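그리퍼도 손톱처럼 깎아 줘야 한다

요즘 로봇 얘기를 하면 다들 모델 얘기만 한다. 파라미터가 몇 개고 데이터가 몇 시간이고. 나도 그런 얘기 좋아한다, 정말로! 그런데 손에 드는 그리퍼 한 쌍을 몇 달째 돌보다 보니 할 말이 좀 생겼다. 핀이랑 나사 얘기다. 재미없을 것 같으면 여기서 창을 닫아도 안 붙잡는다.

내가 맡은 건 양손에 하나씩 쥐고 옷을 접으며 동작을 기록하는 장비다. 우리끼리는 왼쪽을 오비(Obi), 오른쪽을 시빅스(Sivix)라고 부른다. 구조는 단순하다. 검은 링크 팔이 벌어졌다 오므라들고, 끝에 달린 턱이 천을 문다. 단순하니까 손이 덜 갈 거라고 생각했는데, 웬걸.

유격은 조용히 커진다

12월에 오비의 기록만 모아 놓고 보다가 이상한 걸 발견했다. 턱이 닫혔다고 나오는데 천은 자꾸 빠지는 거다. 같이 일하는 쉐슈잉은 접는 사람 버릇 탓이라고 했고 나는 소프트웨어를 의심했다. 둘 다 틀렸다. 피벗 핀 하나가 헐거워져서 한쪽 팔이 늦게 따라오고 있었다. 그렇게 모은 기록이 1,451건. 그중에 뭘 살리고 뭘 버릴지 고르느라 핀 가는 시간의 몇십 배를 썼다. (핀 가는 데는 9분 걸렸다. 재 봤다.)

그래서 내 주장은 이거다. 정비 일정은 고장 난 횟수 말고 쥔 횟수로 잡아야 한다. 자동차 엔진오일도 멈춘 다음에 갈지는 않잖아. 우리는 지금 옷 25벌마다 링크를 풀어서 핀을 닦고, 흔들어 보고, 다시 조인다. 귀찮다. 조이 파파스는 이걸 두고 과잉 정비라고 하는데, 반은 맞는 말이다. 멀쩡한 걸 풀었다가 내가 조립을 잘못한 적도 있으니까. 그래도 나는 내 실수 쪽이 낫다. 언제 생긴 문제인지는 아니까.

시험용 천은 까다로운 걸로

또 하나 우기고 싶은 게 있다. 정비 끝나고 빳빳한 수건 한 장 집어 보고 통과시키는 습관, 이건 좀 그만두자. 수건은 착해서 웬만하면 다 집힌다. 말랑한 니트에 시보리까지 달린 아이 옷을 집어 봐야 양쪽 턱이 제대로 맞는지 감이 온다. 두께가 갑자기 변하는 데서 티가 나거든.

장소도 그렇다. 작업대 위에서는 천 밑이 딱딱해서 턱 끝을 꾹 눌러도 버텨 준다. 침대 위는 푹신해서 조금만 세게 눌러도 같이 꺼지고, 밑에 깐 시트까지 물기 십상이다. 대널 갤러거는 조건이 매번 달라져서 비교가 안 된다고 반대하는데, 그럼 같은 침대에 같은 시트를 깔면 될 일 아닌가? 실제로 쓰는 데가 침대라면 점검도 거기서 해야 한다고 본다.

보라색 꽃무늬 시트 위에서 그리퍼 두 개로 살구색 아이 옷을 양쪽에서 잡으면 이런 모양이 된다. 앞쪽 턱에 골지 가장자리가 접힌 채 물려 있는데, 나는 점검할 때 꼭 이 부분을 들여다본다.
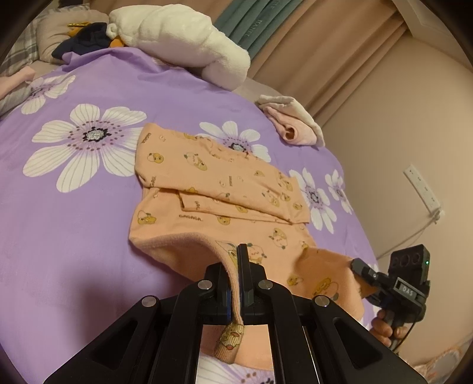

케이블과 기록장

케이블은 짧게 쓰겠다. 너무 팽팽하게 고정하지 말 것. 손목을 돌릴 여유가 없으면 사람이 손목을 안 돌리게 되고, 그 어색한 자세가 그대로 데이터에 남는다. 콘수엘로 쿠시가 먼저 지적한 건데 나는 한참 동안 안 믿었다. 미안해요, 콘수엘로.

기록장은 종이로 쓴다. 16쪽짜리 얇은 공책을 장비 가방에 넣어 두고 핀을 갈 때마다 한 줄씩 적는다. 왜 엑셀로 안 하냐는 말을 자주 듣는데, 기름 묻은 손으로 노트북 만져 본 사람은 안 물어볼 질문이다. 다음 공책부터는 턱 안쪽 상태를 적는 칸도 하나 만들 생각이다. 혹시 벌써 그렇게 쓰고 있는 분이 있으면 칸을 어떻게 나눴는지 댓글로 좀 알려 주시길.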